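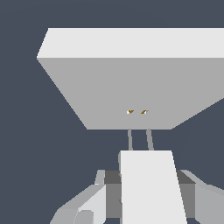 Equipment workshop, Catcombe Tennis Center. Entry for 28th June. Work continued on the string tension loss study and on the second stringing machine, which has been out of service pending repair of its throat support. The original support pad has hardened and no longer holds the frame square to the turntable. A replacement is to be cut from rubber stock, and the profile agreed with Aurelio Bustamante is wide at the top and drawn in on both sides to a short bottom edge, much like the front face of the gray block in the rendering. The flat faces are to be left plain. The upper edge will be rounded by hand so that it does not mark the paint on members' racquets.

Present: Moushumi Begum, Unai Benítez and the undersigned. Demetrius Calloway joined for the afternoon session.

Tension loss study

The purpose of the study remains as set out in the December entry: to establish how soon a newly strung club racquet should be checked, and whether the pre-stretch setting on the machine makes a difference that players would notice. The loan racquets are in constant use by the adult clinics, and the present practice of restringing only after a break is not considered satisfactory.

All 13 racquets in the set were measured before any were issued. Each was placed face up on the bench, allowed to stand overnight in the stringing room, and read in the center of the string bed. Two readings were taken on each racquet and the lower was entered on the sheet. Where the two did not agree closely, the meter was lifted off, reset and the reading repeated. This happened mostly with the older frames, where the grommets are worn and the outer cross strings had shifted.

The pre-stretched racquets again held better in the first days after stringing. The advantage becomes smaller as the racquets are played, and by the end of the period it is difficult to separate the groups with the meter in use. Ms. Begum is of the opinion that the meter is the weak point and that a stiffness reading would tell us more. Mr. Calloway does not share this view. It was agreed to leave the method unchanged until the present set is finished, so that the sheets can be compared with one another.

One racquet was withdrawn. A crack was found at the ten o'clock position on the inside of the head, under the bumper guard, and the earlier readings for that frame have been struck through on the sheet. They should not be used. The frame has been tagged and placed on the upper shelf. It must not go back to the loan rack.

Machine two

The tension head was checked against the spring scale at each setting normally used. It pulled slightly low at the upper end and was adjusted. Mr. Benítez then cleaned the clamps with alcohol, as there was residue from polyester string on the teeth, and the slipping reported by the evening desk could not be reproduced afterward. It may return. Anyone who sees a string move in the clamp is asked to stop, note the string type and the setting on the card, and leave the racquet in the machine.

The turntable brake still drags. A new spring has been ordered from Gostis with the next delivery of grips.

String stock

The remaining reels of Quintana multifilament are to be kept for the study and not used for members' work. Eight sets have already been cut and are in the drawer below the machine, labeled by reel. The Tranon synthetic gut may be used for general restringing. It was noted that the lid of the string cabinet had been left open again and that the humidity in the room was higher than it should be. The lid is to be closed after each use.

Request from the clinic staff

Habibur Gazi has asked whether the loan racquets for the beginners' clinic could be strung softer, on the ground that several of the new players complain of sore elbows. The request is reasonable, but to change the tension now would disturb the study. As an interim measure, 25 of the lighter racquets from the junior store can be offered to any adult who prefers one. They are not part of the measured set. Mr. Gazi has been informed and will collect them from the workshop. Grip sizes are marked on the butt caps, although the marks on some have worn off and these will need to be sorted by hand.

A note should be made at the clinic desk of which players accept the lighter racquets and whether they ask to change back. No form is needed for this - the back page of the court book will do.

Outstanding

Cut and fit the throat support pad (Mr. Bustamante). The first fitting is to be done on the cracked frame, with the bumper guard removed.

Repeat the tension head check once the pad is in place.

Re-mark the butt caps before the racquets leave the workshop.

Replace the battery in the meter. The low battery sign came on during the last readings, and those lines carry a pencil cross in the margin. They will be taken again tomorrow before the racquets are issued.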